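From: Jocelyn Manalo
To: depot-changes list
Date: June 23, 2023
Subject: Re: Logging duties on the Skostimow runs

Rowena Bautista wrote:
> Could someone state plainly what the second person in the car does once
> the Cluvel software is tagging events by itself? Two of my drivers have
> heard the seat is going. They have also heard that they will be doing
> the tagging by voice, and I don't want to repeat either story until I
> know which is true.

Neither, as things stand.

Until now the co-driver has pressed a key for each event (lane closure, signal out, vehicle stopped at the roadside) and typed a note. Cluvel now writes the event itself and attaches a still. On the Detbridge trial it raised 147 events in one shift, of which 40 were duplicates or wrong. Those still have to be thrown out by a person, and the old key log had nothing like that many to start with.

So the co-driver seat stays for routes with roadworks, and the typing goes. The reviewing moves to the depot, in the afternoon, on the Amini terminals. Drivers are not to tag by voice or by any other means while the car is moving. That was never in the plan and I have asked for it to be written into the route sheet.

What the reviewer gets is a queue of stills with a proposed label under each. Two from the set, labels removed:
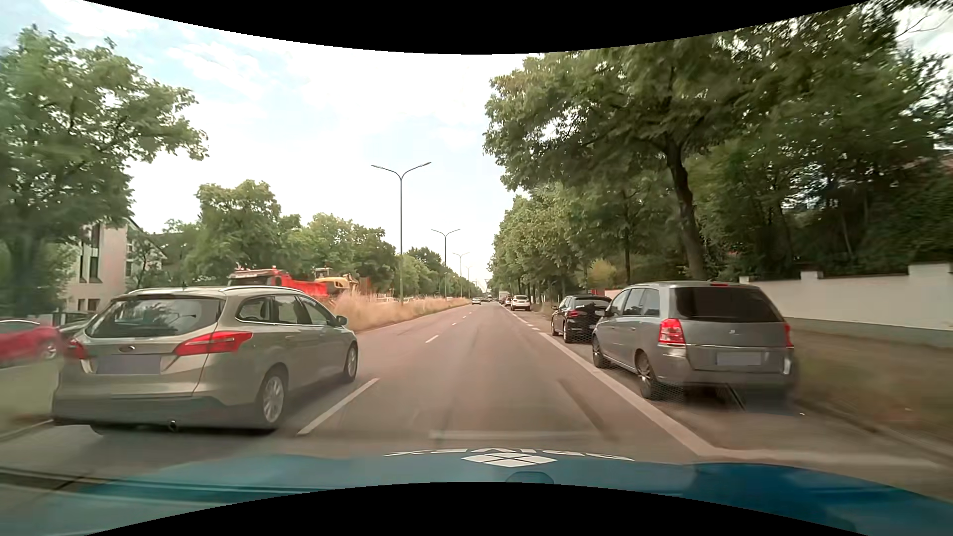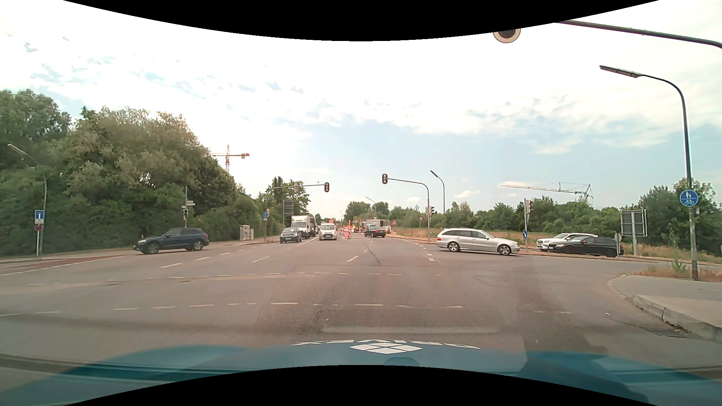 The awkward label is "parked" against "queuing". Cluvel decides on speed over a short window and ignores the edge line, which a co-driver would have used without thinking. I would like the reviewers to mark these separately for the first 4000 events – it costs one extra key press and gives us something to send back.

On hours: reviewing is paid at the co-driver rate, and the shift length does not change. What does change is that two people who used to be out all day will be at a desk for half of it. Rowena, if either of yours objects to that, tell me before the July rota is fixed – I can swap at least one of them.

Jocelyn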